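Punderside Workshop Notes

The gripper that wouldn't let go

November 29, 2019

I lost most of this week to a fault on the cloth-picking arm, so I'm writing it down before I forget the order things went wrong in.

The job is simple enough. The arm reaches down, pinches a bit of clothing off the floor, lifts it and drops it in a bin. Mister (the arm) had been doing this since September without much trouble. Then on pick 1,002 it closed on a sleeve and stayed closed. The controller reported the fingers as open. It went off to the next pick with the sleeve still in its grip and dragged the whole shirt across the floor.

I hit the stop button and the arm kept going for 600 milliseconds. That bothered me more than the sleeve did. I had my hand near the bin at the time.

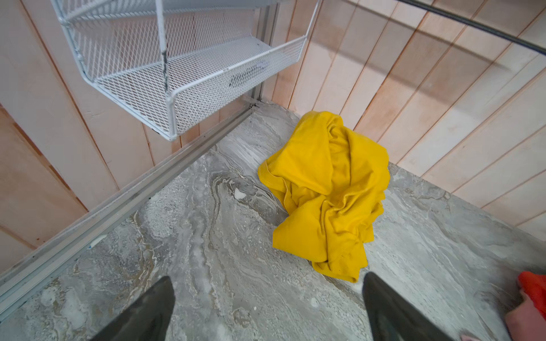

Mister's view of the yellow cloth, fingers apart.

The gripper fault was a worn position sensor. It sat on its last good reading, and the Cellby driver board took that as gospel. I swapped in a Haugen sensor from the spare parts drawer and added a check on motor current, so if the two disagree the arm halts and waits for me.

The slow stop was my own doing. I had wired the button through the controller instead of straight to the motor supply, and the controller was busy writing its log. The button now cuts power directly – the arm sags a bit when you press it, but it stops driving. I put a foam block under the elbow for that.

Since the repair it has done 17 picks, all with me standing well back. The log from the bad run is 2,411 lines and I still haven't read the second half. Next job is colour-coding the cables, which I should have done at the start.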